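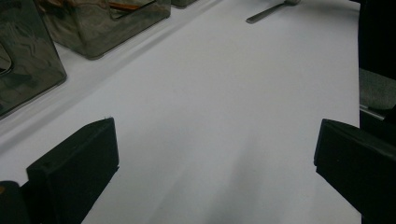
Three see-through containers lined up along the far edge of a white table.

Home Kitchen Storage Features Letters Subscribe

The Great Silverware Drawer Breakup

By Sobia Soomro
July 5, 2020

I've had the same silverware drawer for 5 years, and I've been mad at it for most of them. It's narrow and it sticks. It came with one of those molded inserts that assumes you own forks, knives, two sizes of spoon and nothing else in the world. So where do the chopsticks go? Sideways across the top, of course, where they catch on the frame and jam the whole thing shut with the soup getting cold. And the little wooden spoons (I love a little wooden spoon, I can't walk past one in a shop) just sort of migrate to the back and live with the birthday candles.

In January I finally pulled the insert out and threw it away, which felt wonderful for an evening, and then I had a drawer full of pointy things. We lived like that until June. My husband, Mohsin Marwat, is a patient man but he did start eating his cereal with whatever came to hand, and I once watched him work through a bowl of oatmeal with a serving spoon.

What changed my mind was lunch. There's a noodle place near us in Civholm called Bistero, and they don't have a silverware drawer at all, at least not for customers. They have open bins on the counter, one for each thing, and you grab what you want on the way to your seat. I must have eaten there dozens of times without giving it a thought! Then one day I was waiting on a takeout order, staring at the chopsticks, and I thought, well, why do I need a drawer?

So that's the idea: open containers, see-through ones, out on a surface. One kind of thing in each.

I tried jars first, because everybody has jars. Standing up, forks look lovely and chopsticks look even better, but a short wooden spoon sinks right down and you end up fishing for it with two fingers. Low and wide turned out to be the way to go. Everything lies flat, you can see it from across the room, and a short handle is as easy to get hold of as a long one.
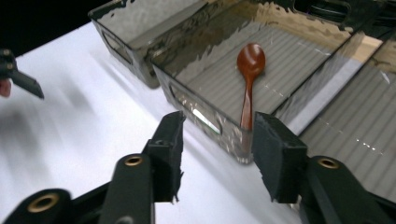 A small wooden spoon with room to lie flat in a clear, shallow tray.

I know, I know. One spoon to a tray looks ridiculous. But I really do suggest starting that way. Put a single piece in each container and live with it for a couple of days before you fill them up. You find out fast whether the thing fits lengthwise, or only on the diagonal, or pokes out over the rim, and you find out whether the family can remember where it goes. Mine could remember wood. They could not, for the life of them, remember the difference between my salad forks and my dinner forks, so those two now share and everyone's happier.

Handle cutouts are worth hunting for, too. I carry mine to the table at supper and back to the sink after, and a slot in the end that my fingers fit through has saved me at least one spectacular crash. If you're shopping, go for a wall that's low enough to reach over. Mohsin wanted lids. We had a talk about lids.

The other question is how many groups to have, and here I got carried away. My first plan had a place for soup spoons, a place for teaspoons, a place for the fancy dessert forks his aunt Shaikh gave us, and on and on until there was no counter left to cook on. I wrote to a reader panel at this very magazine for help (thank you, Zultedel readers, you're merciless) and the advice that kept coming back was to sort by what it's made of and stop there. Chopsticks together, wood together, metal together.
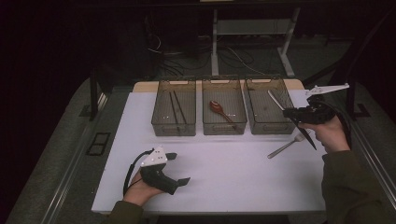 Chopsticks at left, the wooden spoon in the middle, metal at right, and a fork out on the table in front.

It's a forgiving system. A kid can do it, and so can a guest who's had a glass of wine and insists on helping with the dishes. It also keeps my wooden spoons away from the fork tines, and I like that, since I oil them and fuss over them like pets.

Two grumbles, to be fair. See-through containers show every crumb, so mine get a rinse when I do the dish rack. And anything left out in the open near the stove gets a bit greasy, so I moved the whole row down to the far end of the table, by the window.

The old drawer holds dish towels now. It still sticks. Mohsin rubbed a candle stub along the runners last week and says to give it time.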